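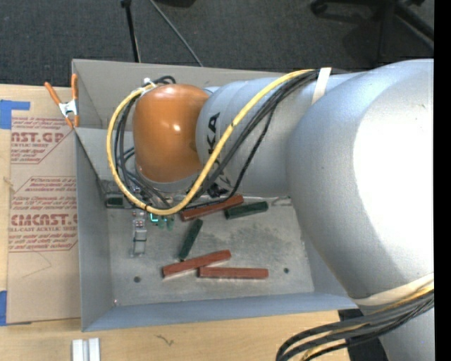

Handout 3: What sits against the skin

Wearable Products, Nundham evening course
Tutor: Nikola Marciniak
24/09/2018

Welcome back! Last session we talked about who buys jewelry that claims to do something, and I loved how heated it got. Tonight we get to my favorite part of the whole course, the back of the piece. Turn any bracelet over and you learn more about it than the front will ever tell you.

Three kinds of contact

Full contact. The material lies flat on the wrist all day. Cuffs, bands and anything with a flat clasp.
Moving contact. Beads, loose chains, charms. They touch, slide and lift off again.
No contact. The stone or plate is set in a closed back, so the wearer only ever feels the setting.

Sellers often write "touches the skin" for all three. Please don't! When you write your own product page, say which one it is.

Metals and reactions

Nickel is the big one. Plenty of people get an itchy red patch under a buckle and blame the leather. Plating helps for a while, but plating wears, and it wears first on the inside, right where sweat and rubbing do their work. Ask your supplier what is under the top layer and get the answer in writing. Titanium and good surgical steel are usually kinder, though surgical steel can still contain nickel (yes, really, look it up before next time).

Soft bands

Silicone is stretchy, washable and cheap to color, and I have a drawer full of it. The trouble is trapped water. A tight band over damp skin can cause a rash with no allergy involved at all. Looser fit, a ridged or vented inner side, and a line on the care card telling people to dry underneath it.

Our two sample bands are the Plastard, smooth inside, and the Skindodine, ridged inside. Stanisława Sobczak wore one on each wrist through September and her notes are in the course folder. Read page 5 especially, the bit on gardening gloves is wonderful.

Prices for the class exercise

Plastard, 70 per box
Skindodine, 207 per box
Chiba gift set, both bands plus tin, 253

Work out what you would charge for a single band and write down why. I want your reasoning as well as the sum.

Words to be careful with

Healing, detox, balancing, clinically proven. If you have no study in your hand, leave them off the page. "Comfortable" and "light" are fine and customers believe them. "Hypoallergenic" sounds official but tells the reader very little, so list the materials next to it.

For next time

Bring one bracelet or watch you wear a lot, and one you stopped wearing. Write two or three lines on the back of each. Anyone who missed the clasp session can pick up handout 2 from the tray by the door.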